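**Book club picked a 216-page novel and half of us can't get past the first part – do we carry on?**

Posted by Tilero, Aug 23, 2025

Hello all, I hope this is the right board. Our little reading group in Ornedside chose *The Salt Ledger* back in July, on my suggestion I'm afraid, and it has split us down the middle. I adored it, all those letters between the sisters, but four of the others gave up before the ferry chapter and say it's too slow and too sad. Our meeting is coming up and I'd hate for it to be an evening of people apologising to me over the biscuits. Should I switch to something lighter, or press on with the people who finished?

**Stistero**

Switch. Life's short. We did a detective one after our last flop and everybody read it.

**Radek Urban**

Oh, please don't switch! I've been in a group for 16 years and some of our very best evenings have been over books that half the room couldn't stand. What we do is ask the non-finishers to go first and tell us the exact page where they stopped, and then the rest of us talk about what was going on there. You'd be surprised how often it's the same page. With yours I'd bet on the long letter about the orchard, which I nearly skipped myself (glad I didn't, it matters a great deal later on).
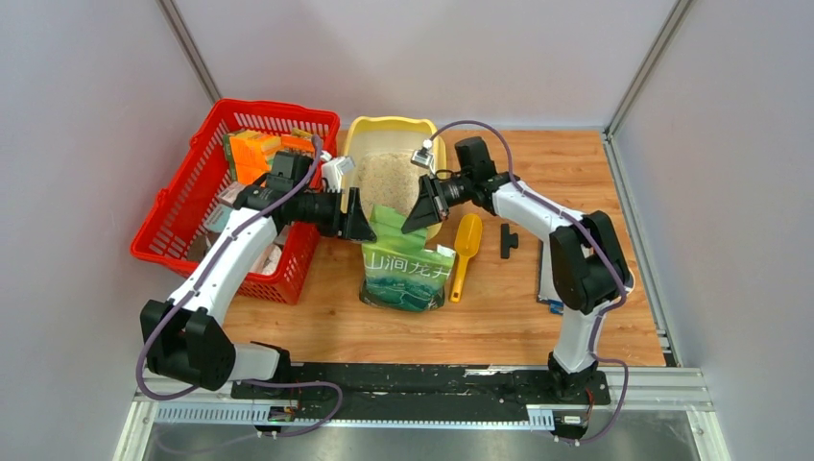 The other thing I'd suggest is reading one short passage aloud, taking turns, before anybody gives an opinion. Choose two readers and put them at opposite ends of the table, like the two arms on that black rail, one near each end, and let them do a letter and its reply across everybody else. It suits a book made of letters very well, and the quieter members seem to join in more once they've heard the voices. A page or two each is plenty – then put the kettle on.

**Tomoana**

Haven't read it, but is it the one with the lighthouse on the cover? My sister has it if anyone wants a copy.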